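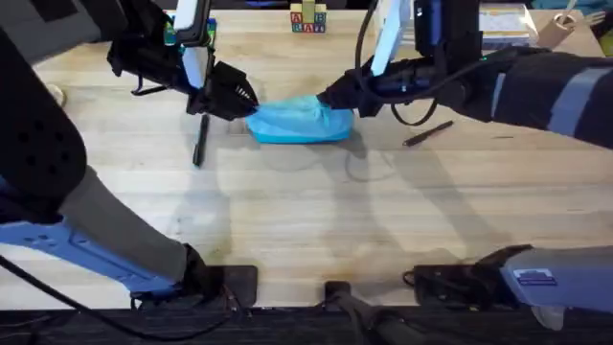 Turquoise cloth on the wood tabletop, one gripper at each end.

October, evening

Rain again until lunch. I got up at six, put the heat on for the first time since spring, and the radiator in the hall knocked for a while before it settled. Oatmeal, coffee, the end of the plum jam. There is one more jar of it in the cupboard and then I am out until next summer.

Most of the morning went to the garden plan. I have been putting off the garlic. The bulbs have been in a paper bag on the back porch for 3 weeks and a few had started to sprout, so those went in the soup pot instead. The rest I broke into cloves and sorted by size on newspaper. Big ones for planting, small ones for the kitchen. I kept the two kinds apart this year. Last year I mixed them up and spent July guessing.

When the rain stopped I went out and did the bed along the south fence. The soil was heavy and stuck to the fork. I took out the last of the bean vines and the string, turned in two buckets of compost, and raked it level. The cloves went in 2 inches deep, in rows running the length of the bed. I ran out of room before I ran out of garlic, so the leftovers went in at the end where the squash was. It may be too shady there. I put straw over everything and a length of chicken wire on top to keep the squirrels from digging. My knees are sore tonight.

Found the good trowel under the bean vines. It must have been there since August. The handle has gone gray but the blade is fine after a scrub.

After lunch I drove over to Brester for the hardware store. I needed hose washers, a bag of lime and a furnace filter. They had the washers and the lime. The filter has to be ordered and will take 15 days, so I turned the old one over and vacuumed it when I got home. It was filthy. I should write the size inside the furnace door so I don't have to carry the old one in every time.

The road past Huneo is down to one lane where they are fixing the culvert. I sat at the flagger for long enough to turn off the engine. The maples along there are nearly finished. The oaks have hardly turned at all. A lot of geese were in the cut corn on the left side, walking around and not bothered by the trucks.

Stopped at the orchard stand on the way back and bought a half bushel of seconds for sauce. They are mostly a tart red kind, with some yellow ones thrown in that the sign didn't name. I cut up a third of them before supper and cooked them down with a little water and no sugar. It made four pints. I left the skins on and put it all through the food mill, and the sauce came out pink. The rest can wait until tomorrow. They are in the mudroom where it is cool.

Supper was the soup, with the sprouted garlic, white beans and the end of the kale. Too much salt. I added a potato and it was better, but I will thin it with water tomorrow.

Paid the oil bill, $400, more than I wanted to see this early in the season. I wrote it in the book and looked back at last October, when I had not yet filled the tank at all. The kitchen window is part of the trouble. You can feel the draft with your hand along the bottom. I have a roll of foam tape somewhere, in the basement or in the shed. I looked in the basement and did not find it.

Read for an hour after the dishes. I am still on the book about the river towns and have got as far as the chapter on Vidal and the two floods. It is slow going. The author likes lists of mill owners. The maps are good, though, and I keep going back to the one that folds out.

Cleared to the west around sunset and the temperature has been dropping since. The thermometer on the porch said 38 when I brought the wood in. I covered the last pepper plants with an old sheet and put a brick on each corner. There are still green ones on them, small, and I would like to give them another week if the frost holds off.

Tomorrow: the rest of the apples, the foam tape, drain the hose and bring it in. Call about the gutters. Take the library book about bees back, which I did not finish.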